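Open day at Hallik, quick report

Full house in September for the Hallik open day, 72 signed up, more than that came. Apologies to those who stood at the back by the coat rack. We'll ask for the bigger room next time.

For those who missed it. Doors at 10, coffee, short welcome, then straight into the lab. No slides, thank goodness. Two-arm setup on a covered table, sorting job: things out of one tray, into a basket, one after another. Toy food mostly, plus odds and ends. Visitors stood behind the tape line and were asked not to lean on the table (somebody did, the run was restarted, fine).
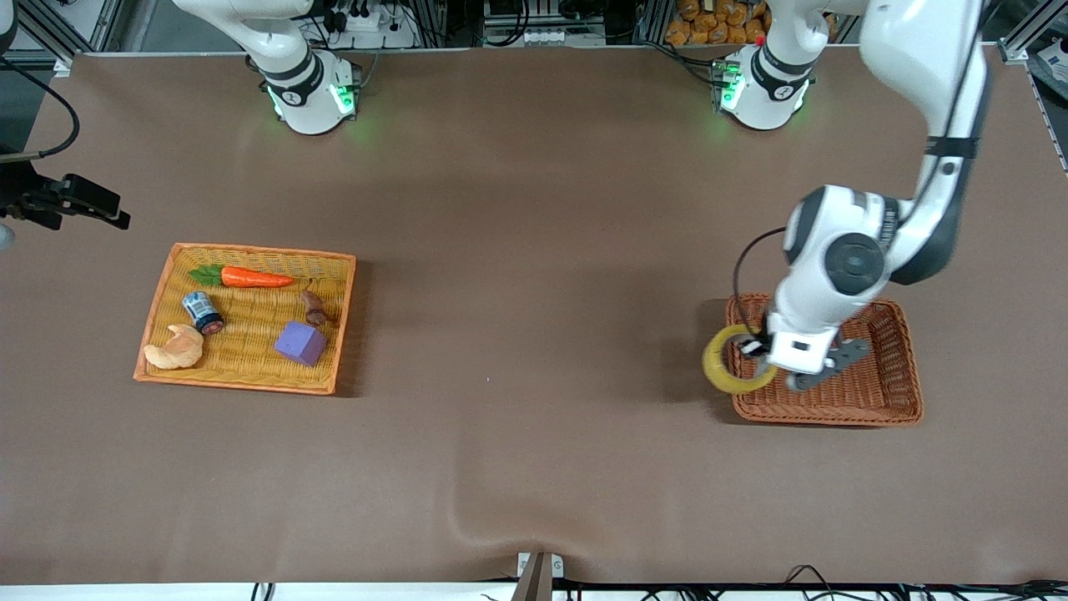
Question everyone asked: is someone driving it? Answer, no, not during the runs we saw. It learned from people driving it, 1,000 recorded runs on this one table, collected over the spring. The Niskanen folks did the recording and were pretty frank about how dull that got. Teltano wrote the part that picks which arm goes for what. Still fussy, they said. Two arms wanting the same thing at once is the bit they're working on now.

Speed: slow. Several members remarked on it. The team said they can turn it up but it drops more, and for an open day they'd rather go slow and have it work. We timed one full tray at 13 minutes, with a stop in the middle for questions, so don't quote that.

Best part for a lot of us was after the official bit, when the team let people rearrange the tray and try to trip it up. Stuff piled on top of other stuff gave it the most trouble. Round things too. The kids were much better at this than the adults and had to be dragged off to lunch.

Lunch was soup and rolls, thanks to Hallik for teh catering. Ran out of the lentil early, sorry.

Next visit is Vekport, warehouse side this time, so bigger machines and closed shoes required. No sandals, they will turn you away at the gate. Sign-up sheet goes out with the next newsletter. Places are limted and last time the list filled before the evening, so reply fast. If you signed up for Hallik and couldn't get in, write to the office and you go to the top of the list.

Also a gray umbrella and one child's glove left behind, both at the office.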